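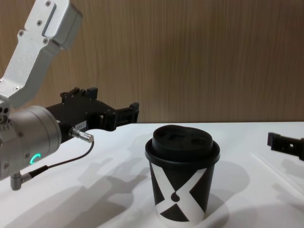
Photo: author's own

2019-11-19

The boat is now laid up for the winter at Omavby, and this entry records the arrangements for the benefit of other owners who are considering the same yard. We completed the season with 1,801 nautical miles on the log, of which the final 42 were covered under engine in a flat calm.

Arrival at the Zacharopoulos yard was by prior appointment. Owners are requested to wait on the outer pontoon until called forward by radio, and we were called after two hours. The lift itself was conducted with care. The hull was pressure-washed before the boat was moved to her cradle, and the supports were checked again on the following morning. The charge for the lift, wash and cradle came to 619 euros, payable before departure. Electricity is metered separately. 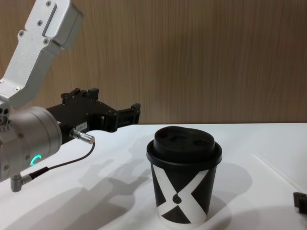 Is it permitted to live aboard while the boat is ashore?

Owners may sleep aboard for up to two nights after lifting, provided that the office has been informed and the gas has been turned off at the bottle.

We made use of both nights. The sails were taken down, rinsed and folded — a slow business in a narrow cockpit — and the water tanks were drained. The bilge pump, a Groko unit fitted in the spring, was removed for servicing after giving intermittent trouble since the crossing. The yard does not supply spare parts for it, and owners should make their own enquiries before November.

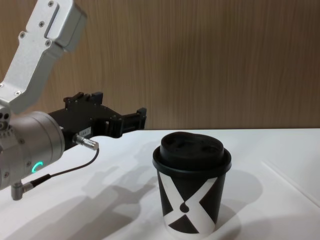
At the white table

Travel onward to the airport was by the Evon coach, which stops outside the main gate. Tickets must be bought in advance and large bags are carried in the hold. Sail bags are not accepted, a rule we had overlooked, and ours were accordingly left in the yard's dry store at a small monthly fee.

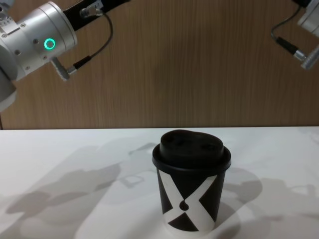 A reader who wintered at the same yard has written to say that the dry store is locked from midday on public holidays, and that anyone returning at Easter should ask for the key the day before. We are grateful for the correction to our earlier entry, which stated that access was unrestricted. Relaunching is booked for the spring, subject to the antifouling being finished in time.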